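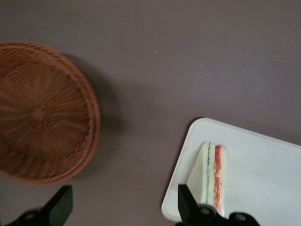
Weekend Front-of-House Assistant (part-time), Hedegaard Tea Room, Woltside

We are looking for someone to work Saturdays and Sundays in a small tea room at the top of a steep hill. The hill is mentioned first because the last person we hired had not been told about it.

What you would be doing

Taking orders, carrying them to the right table, and clearing up after people who believe a napkin can be folded into a teapot spout. You will cut sandwiches when the kitchen is behind, which on Sundays is from eleven until we close. You will also answer the telephone, mostly to explain that we can't reserve the window seat for a dog.

On the last Sunday before Christmas we served 191 scones with 2 people on the floor. We would like this not to happen again, hence the advertisement.
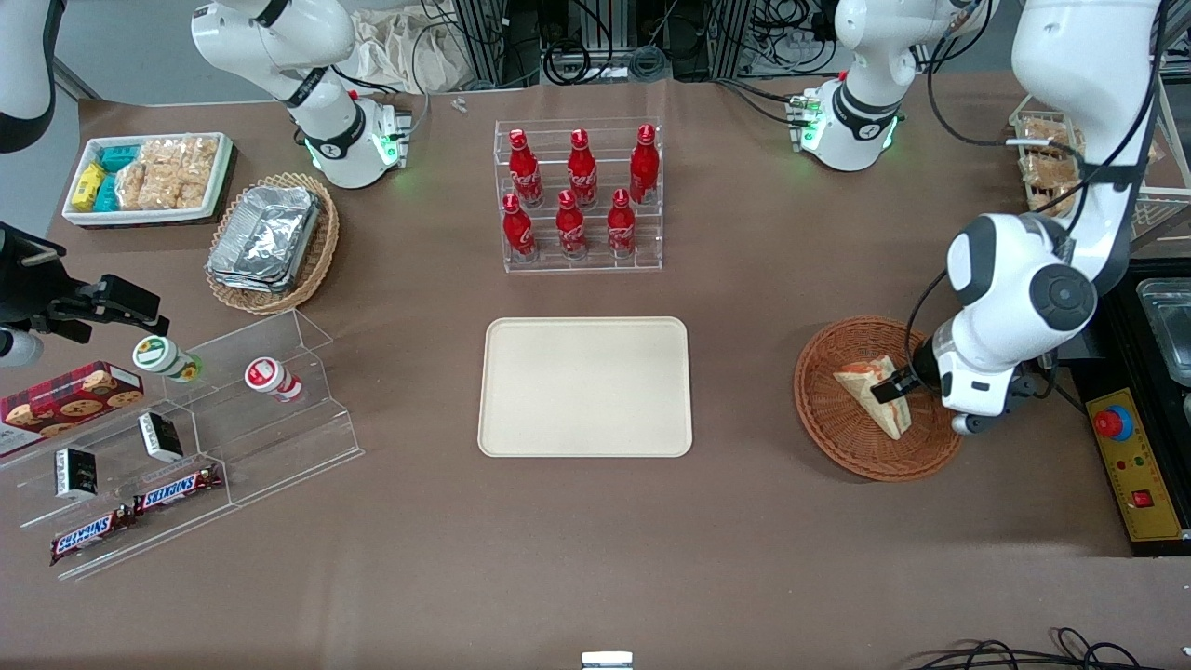 A sandwich, snacks and drinks on the table.

What we are after

Someone who can be pleasant before nine in the morning, or at least quiet. Café experience is useful but we will teach you the till, which is a Venevix and has moods. You should be able to carry a full tray up four steps and remember who asked for no butter. Strong views on whether the jam goes on first are allowed, provided they stay in the kitchen.

You must be 18 or over, as we have a licence and a modest shelf of sherry.

What you get

£11.20 an hour, paid fortnightly, plus an equal share of the tips. Lunch on shift is free, and so is any cake that has sunk in the middle. Hours are nine to five with a proper half-hour break, taken sitting down. Aprons are provided and come in one size, which fits Holger.

There is no parking. The number 32 bus from Brallotska Road stops at the bottom of the hill and will leave you to it.

How to apply

Write us a letter or a short note telling us where you have worked and which weekend you could start. Please don't send a photograph, or describe yourself as a ninja of any kind. Hand it in at the counter or post it to Hongjun Song, Hedegaard Tea Room, Hill Street, Woltside, to reach us by Tuesday, March 28, 2023.

Interviews will be held in the tea room after closing, with Hongjun Song and Holger Lundgren. Holger will look stern throughout. He is thinking about the oven.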